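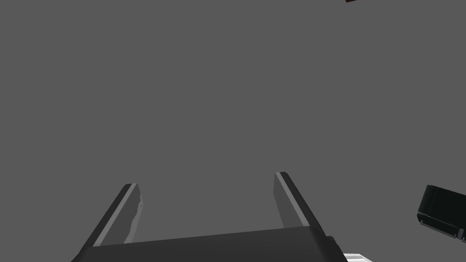
Two fingers against a plain grey background, computer rendering.

Prundar Evening Courses — Frequently Asked Questions

Who can join a course?
Anyone who is 16 or older. You do not need to live in Furkside, but residents can register one week earlier than other people.

Which courses do you have this spring?
Drawing, bread baking, bicycle repair and Italian for beginners. The spring courses begin in April. The full list is on the notice board at the entrance and on the Courses page.

How much does it cost?
One course costs $123. If you are a student or retired, you pay $62. Materials are included, except in the baking course, where you bring your own flour and two clean towels.

Can I pay in parts?
Yes, in two parts. The first part is paid when you register and the second before the third evening. Please write to us first, so that we can change your invoice.

What if I miss an evening?
You can visit the same lesson in the other group, if there is a free place. We do not give money back for single evenings.

Can I cancel?
Until 4 days before the first evening you get everything back. After this we can only move your payment to a later course.

Where is the building?
We are in the old Illum shoe store on MacKinnon Street, second floor. The door on the street side is locked after six o'clock — please use the one in the yard and ring the upper bell. Bus riders should get off at the library stop and walk back toward the bridge.

Is there an elevator?
Yes, but it is small. For a wide wheelchair please tell us before, and we will put your course in the ground floor room.

May I bring my child?
Only to the drawing course, and the child must be at least 10 years old. The child pays the reduced price.

Do I get a certificate?
You get a paper which says that you took part. It is not an official diploma. For Italian there is a small test on the last evening, but you can leave it out.

I wrote to you and got no answer. What now?
Please look in your spam folder first. The office is open Tuesday and Thursday afternoon, and we try to answer every message within 4 working days.

Page last changed: Thursday, February 6, 2025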